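Getting Loose Cables Up Off a Wooden Floor

My friend Ishbel Geddes once asked me how I keep a big open room from turning into a nest of wires, and my answer went on so long that she told me to write it down. So here we are, with a cup of tea at my elbow!

Start by switching everything off at the wall. Then get right down on the floor (a cushion under the knees is a kindness) and follow each cable with your hand from plug to device, one at a time. Pulling from the middle only tightens the tangles, and you'll say words you regret.

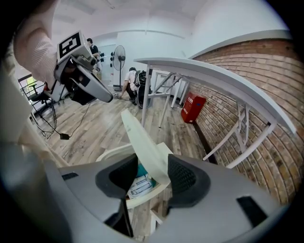 As you free each cable, wrap a bit of masking tape near the plug and write on it what it belongs to. I used up 3 rolls doing the hall in Piddale, and I'd do it again. Coil the spare length in wide, easy loops about as big as a dinner plate and fasten it with a soft strap.

Next comes the route. Run cables along the wall wherever you can, and if one simply has to cross the boards, lay it straight and put a rubber cable cover over it. Try any tape on a hidden corner first, as some kinds lift the finish.
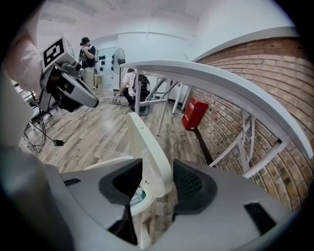 Fans and other things on stands go in last, close to an outlet, with a little slack at the base so a passing foot doesn't bring the whole thing down. Walk the room once in your socks before you plug back in. You'll feel anything you missed.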